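**Hiebert Opens Shared Office Space to Small Firms in the Bellance Building**

*For release in July*

Hiebert, the family-owned property company, will open the second floor of the Bellance building to small businesses and sole traders this July. The space has 285 desks, a mail room, phone booths and a kitchen. Tenants can rent by the month, with no deposit and no long lease.

The Bellance building was put up as a furniture warehouse and stood mostly unused until Hiebert bought it. The company has spent the past year on new wiring, windows and a heating system. The ground floor is already let to Anora, a print shop, and to a bike repair business.

"People told us they wanted a place to work that was close to home and didn't cost a fortune," said Océane Robichaud, managing director of Hiebert. "We had a big empty floor. It took longer than we planned, mainly on account of the roof, but it is ready now."

A desk costs $200 a month. The price covers internet, heating, coffee and use of the meeting rooms for up to 2 hours a day. Private offices for teams of three or more cost $520 a month and come with a locking door and a separate phone line. Parking is extra and must be booked through the front desk.

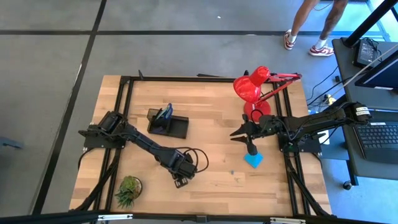

Applications opened last month. The first tenants include a bookkeeper, a translation service and Tasitz, a two-person company that designs packaging for bakeries.

Isla Doolan, who started Tasitz from her apartment, has signed up for a year. "I had boxes stacked in the hallway and my clients had to step over them," she said. "I can walk here in the morning and leave the work behind at night. The freight elevator is a big plus too - we get a lot of samples delivered."

The floor will be open from 6 a.m. to 10 p.m. Tenants in private offices will have access at all hours. A staff member will be on hand from 8 a.m. to 5 p.m. to sign for packages, book rooms and let in visitors.

Hiebert has kept the original brick walls and the loading doors on the east side. Building manager Dale Lévesque said the doors were stuck shut when the company took over and had to be rehung. "They weigh more than my truck," he said. "But they work, and the tenants like the light they let in."
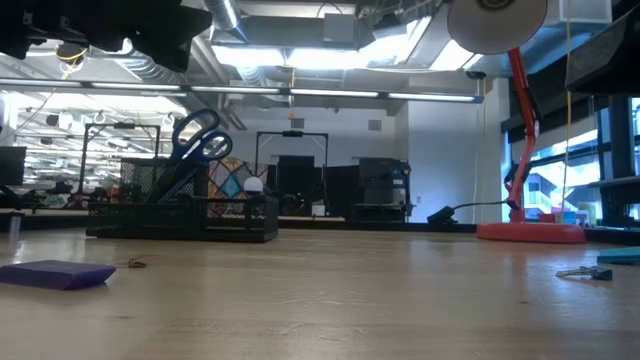

*A desk organizer on a wooden tabletop.*

Tenants may bring their own chairs and lamps. Space heaters and hot plates are not allowed. Dogs are welcome on the north side of the floor, as long as they stay on a leash in the hallways.

Hiebert plans to start work on the third floor next spring - the layout has not been settled, but it will include larger offices and a room for evening classes. Businesses interested in that floor can ask to be put on a waiting list.

Tours of the second floor run at 10 a.m. and 3 p.m. throughout July and can be booked at the front desk.

**Press contact:** Lowri Pumphrey, Communications, Hiebert
**Leasing contact:** Brock Chisholm, Tenant Services, Hiebert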